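This site uses cookies to remember your login and measure page traffic. By continuing to browse you accept our cookie policy. Accept | Manage settings

Best finish for beech toy blocks that will be chewed

Posted by Zerkach, Thursday, February 18, 2021

I'm cutting 30 small blocks from beech offcuts for a child of 14 months. Everything goes in her mouth. I have a can of hardware-store polyurethane (oil based, satin) and half a bottle of mineral oil from the kitchen. Is either acceptable, or should I leave the wood bare? I also want color on two faces of each block. Sanded to 180 so far.

Rūta Paju

Most clear film finishes are considered inert after full cure. Full cure is much longer than dry to the touch. Allow 30 days for oil-based polyurethane at 70 °F, longer in a cold shop. If it still smells, it is still curing. The weakness of any film on a chewed toy is mechanical: teeth break it at the corners and it comes off in flakes.

For that reason I would use a penetrating finish. Mineral oil works but never cures, so it washes out and has to be reapplied. Pure tung oil cures and lasts longer – check the label, as many products sold as "tung oil finish" are a varnish blend with solvent. It is pressed from a nut, so ask about allergies first.

For color, use a water-based paint whose label states compliance with a toy safety standard. Paint before oiling and mask the faces. Oil under paint causes adhesion failure. Wet the blocks once, let them dry, and sand off the raised grain at 220 before either step. Round every edge to at least 1/8 inch.

Also check size. At 14 months any block that fits through a toilet paper tube is too small, whatever the finish.

Kitham

just leave them bare. beech is closed grain, ours went years with nothing on them. wipe with a damp cloth, don't soak them or they crack

Clirkodden

Shellac is the other option. Dewaxed flakes in pure grain alcohol, two thin coats. It dries fast and takes color well, but drool will turn it white eventually. For play food and other pieces for older kids it holds up fine. 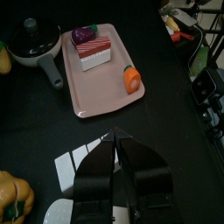 Zerkach: Thanks, going with tung oil on the bare faces. Does the 30 days apply to that too, or only to the polyurethane?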